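Hard pencil case keeps popping open in schoolbag - what goes in it and what doesn't?

Asked by Revathi Rai
Stationery and school supplies
39 views

My son starts Year 5 next week and he's been given a white hard pencil case, the kind with a hinged lid and a shallow base. It has UNITREE printed inside the lid. I like it because it wipes clean, but it holds a lot less than the soft zip one he had last year, and if I put everything on the school list into it the lid won't stay down in his bag.

The list asks for:
two lead pencils
red and blue pencils (or one that is both)
black pen
highlighter
eraser
sharpener with a catcher
glue stick
15 cm ruler

The glue stick is hopeless, it's too fat. The sharpener is nearly as bad. I cleared the table last night and started again with just the thin things, and the highlighter is still sitting out on its own.

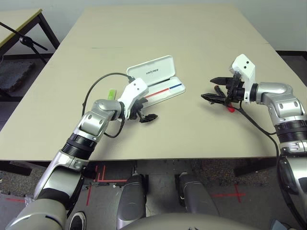
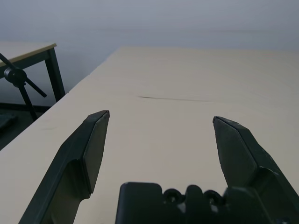
Dilruba Kodikara asked underneath whether the school wants everything in one case or only wants it all in the bag, as her daughter's teacher was happy with a second pouch kept in the desk tray. I've checked and the note only says "named and in a pencil case", so I suppose two would be fine. I'd still like to know what other people put in the hard one, and whether there is a way to stop the lid opening. He isn't gentle with his bag.

3 answers

Satish Hegde
Accepted answer

Two cases. We did this for both of ours.

Hard case: anything thin that gets used every day. Lead pencils, the red and blue one, black pen, a flat eraser if you can find one. Lay them all the same way along the hinge side and leave the front free so small fingers can get in. Don't stack. If you need a second layer it's too full and the lid will spring.

Soft pouch: glue stick, sharpener, highlighter, scissors later in the year when they ask for them. Ours is a plain Kitska one and it has lasted since April.

For the lid, a wide rubber band around the middle does the job. A hair elastic is better as it doesn't perish. Put the case flat against the back of the bag with the books in front of it - most of the popping is from it rattling about loose at the bottom with the lunch box landing on top.

Check the ruler before you promise him it will fit. A 15 cm ruler is usually a bit longer than 15 because of the blank ends.

Manikandan Annamalai

Just get a bigger one. Stinari make one with two levels. Those shallow ones are only good for a couple of pens.

Comment from Revathi Rai: Thanks, but he's keen on this one and I'd like to use what we have.

Aravind Warrier

Agree with the two case idea. A few small things to add.

Sharpen the pencils down a bit before the first day. New ones are sometimes too long to lie straight and they end up on an angle, then nothing else fits beside them. You can also buy half-length ones. I got a box of Orkholm ones at the office supply place and they were fine for colouring, a bit scratchy for writing.

Name everything, including the pen lid. Masking tape folded over like a flag comes off within days. Write straight onto the barrel with a permanent marker and put clear tape over it. On a white case I'd put the name on the bottom where it won't bother him.

If the highlighter has to go in with the rest, look for one of the flat pen-style ones. The chunky ones are the same problem as the glue stick.

Comment from Revathi Rai: Ended up with the thin things in the hard case and the rest in an old zip pouch with his name on it. The hair elastic is on. The ruler didn't fit, so it's in the front pocket of the bag.

Comment from Satish Hegde: Front pocket is where ours snapped. Slide it inside an exercise book.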